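About Zirkcombe Events

Welcome, and thanks for stopping by! If you've landed on this page you are probably either planning a party or being asked to plan one, and either way we'd like to help.

Zirkcombe Events started at a kitchen table with one borrowed laptop and a phone that rang at dinnertime. Our first job was a retirement lunch for 40 people in the back room of the Alvarado Grange, and we were so nervous that we brought enough chairs for twice that many. The guest of honor cried, the cake made it in one piece, and by October we had three more bookings from people who had been sitting at those tables. We have been at it ever since, mostly by word of mouth, and we still do a retirement lunch with more pleasure than almost anything else.

These days we plan family reunions, milestone birthdays, anniversary dinners, school galas, and the occasional backyard wedding that grew a little bigger than the backyard. Our office is at 3161 Mernus Road, up the stairs over the frame shop, and the coffee is usually on by nine in the morning. Come by and talk things over before you decide anything. We love those first visits, when all you have is a guest list on the back of an envelope and a strong opinion about potato salad.
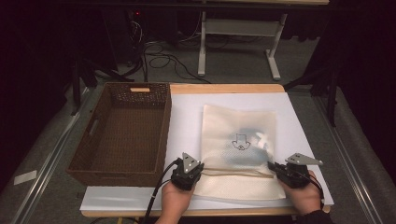 Welcome gifts are a part of the job we took on almost by accident. A bride's mother asked if we could put a little something in the hotel rooms for the out-of-town guests, and we said yes before we had any idea what that something would be. Now we do them for reunions and company retreats as well, and we're happy to keep them as simple or as fancy as you please. Some families like a woven basket with handle slots, easy to carry up to a room and nice to keep on a shelf later, while others would sooner have a thin drawstring bag that lets you just barely make out what's inside (children go wild for that part). If you have a favorite local jam or your aunt's fudge, bring it along and we'll build the rest of the gift to go with it.

We work out of the Ultitz valley and will gladly drive up to 2 hours for an event, farther if you ask us sweetly and there's barbecue. The largest gathering we have handled was a hospital fundraiser with 1000 guests, and we were proud of it, but please don't think your party is too small for us. We have planned dinners for two couples and fussed over the napkins just as much.

When you book with us, the person you meet at the first visit is the person who will be there on the day, from the first delivery until the last folding chair goes back on the truck. We'll handle the caterer, the tent people, the parking and the permit, and we'll send you one plain list of costs so you always know where you stand.

To set up a visit, call the office or fill out the form on our contact page. Spring dates go early, so do get in touch even if your plans are still a bit fuzzy!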